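The Pharmacist Should Have Time to Talk
Ramil Talavera

My mother takes a blood pressure tablet every morning. For years she bought it from Malabanan, the small pharmacy near our house. Last July she changed to Vorham, a mail order service, and now she pays 2 dollars less for each box. I understand her choice, but I think she lost something with it.

At Malabanan the pharmacist knew that she also took pills for her knee. When the doctor added a third medicine, he looked at all of them together and telephoned the clinic before he sold it. The website asks the same thing with a small box to check. My mother checks every box, because she wants to arrive at the end of the page.
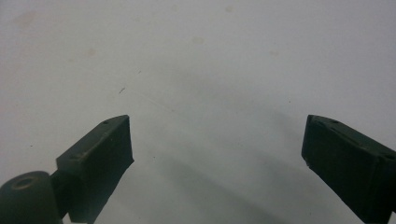
Should everybody stop buying medicine by mail?

I would not ask for that. In Drorach, where my cousin lives, the nearest pharmacy is 63 miles away, and for her the mail is a great help. I ask only that a licensed pharmacist calls each new customer one time and goes through the whole list of medicines.

Such a call costs money, and the companies will say the price must go up. Let it go up a little. We already pay for the colored box and for the advertising on every bus in Namasura.

My mother is 70 and she reads the leaflet with a magnifying glass. She still has questions after it, and she keeps them on a paper by the phone for her next visit to the doctor.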